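Forum Cuisine du quotidien > Poissons et fruits de mer
Sujet : Saumon au four, vous le sortez quand ?

mimosa_et_thym
Posté le 27 février 2018

Bonsoir tout le monde ! Je reviens avec ma question du moment, parce que je m'arrache les cheveux. Je fais du saumon tous les mardis ou presque (enfin, une fois par semaine quoi) et un coup il est fondant, un coup c'est de l'étoupe. Même four, même poissonnier, même plat. Je mets un filet de chez Rotich, 600 grammes pour nous quatre, un filet d'huile, du citron, et zou.

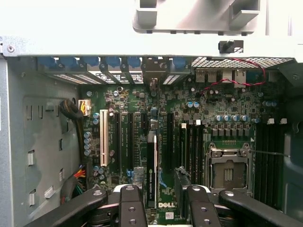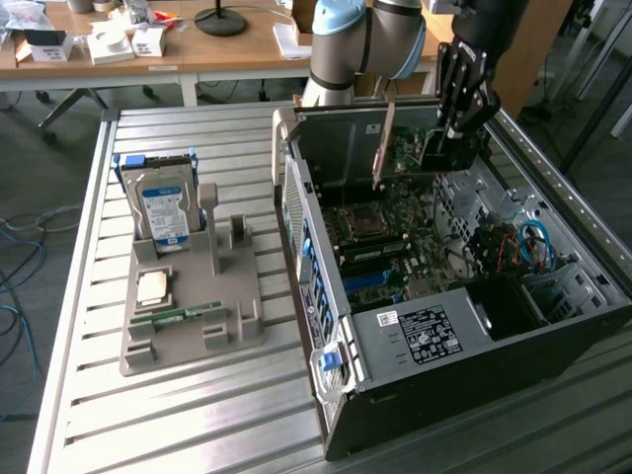 Donc ma recette de base, c'est four à 180, vingt minutes, et je sers avec une sauce à l'avocat (avocat, coriandre, jus de citron vert, une cuillère de yaourt). La sauce, elle, je la réussis à tous les coups ! C'est le poisson qui me boude. Vous faites comment, vous ?

Skernley
Vingt minutes ?! Mais pauvre bête. À 180 je ne dépasse jamais 12, et encore, pour un pavé bien épais. Coupe ton temps en deux et regarde ce que ça donne.

papi_court_bouillon
Pas d'accord avec Skernley. Moi je fais à basse température, 118 degrés, et je l'oublie une bonne demi-heure. Il reste nacré au milieu, il se défait tout seul à la fourchette et on n'est pas à la minute près. Quand on a des invités qui traînent à l'apéro, c'est un vrai confort.

Skernley
118, c'est précis dis donc. Ton four a un bouton qui va à 118, toi ?

papi_court_bouillon
Il est à affichage digital et je fais ce que je veux. J'ai essayé 134 aussi, c'était plus rapide, mais j'avais le petit jus blanc qui sortait partout et ma femme déteste ça.

Muthoni Simiyu
Bonsoir mimosa ! Chez moi c'est la poêle et rien que la poêle. Côté peau d'abord, feu moyen, on ne touche à RIEN, et quand la chair a pâli jusqu'aux deux tiers on retourne trente secondes, pas plus. La peau est croustillante, les enfants se battent pour l'avoir. Au four j'ai toujours l'impression de manger un poisson de cantine (pardon papi).
Sinon, tes filets, ils sortent directement du frigo ?

mimosa_et_thym
Oui, direct du frigo au four ! Fallait pas ?
Et papi, le petit jus blanc, j'en ai à chaque fois, je croyais que c'était du gras.

papi_court_bouillon
C'est de la protéine, de l'albumine. Rien de grave, ça se mange, mais quand il y en a beaucoup c'est que ça a chauffé trop fort ou trop longtemps. Une petite saumure avant (eau froide, sel, 10 minutes) et tu en auras nettement moins. Bien éponger après, par contre.

Skernley
Pour la saumure, je rejoins papi. Pour la demi-heure au four, toujours pas. J'ai faim à 19 h, moi, pas à 20 h.

Mwangi Owino
Je mets mon grain de sel. Vous parlez tous de temps et personne ne parle d'épaisseur. Un filet entier, c'est épais d'un côté et tout plat vers la queue, forcément la queue est sèche quand le milieu est bon. Je replie la partie fine dessous, ça égalise. Ou alors je demande des pavés dans le dos, mais au marché de Clendside ils te les font payer une fortune.
Pour la sauce à l'avocat : du yaourt, vraiment ? Je trouve que ça casse le goût. Avocat, citron vert, coriandre, un peu d'eau pour détendre, et basta.

Muthoni Simiyu
Ah non, le yaourt je le défends ! Ça apporte de la fraîcheur et la sauce grise moins vite, en tout cas chez moi. Par contre je rajoute un bout de piment vert.

mimosa_et_thym
Bon, vous êtes formidables, j'ai déjà de quoi faire. Je vais essayer la saumure, replier la queue et baisser le temps à 12 minutes pour commencer – désolée papi, la basse température ce sera pour un week-end, avec les devoirs et le bain je ne peux pas. Et le yaourt reste, Mwangi, on ne négocie pas avec mon yaourt !
Au fait, quelqu'un a déjà utilisé la sonde Tratotham ? Je la vois passer partout et j'hésite.

Skernley
J'en ai une depuis juin. Pratique pour les rôtis, mais dans un filet fin elle ne tient pas, elle penche et tu lis un peu n'importe quoi. Pour du saumon, je pique avec la pointe d'un couteau et je regarde.

papi_court_bouillon
Moi je l'utilise avec mes pavés et elle tient très bien. Il faut l'enfoncer par le côté, pas par le dessus.

Skernley
Par le côté… bon, j'essaierai.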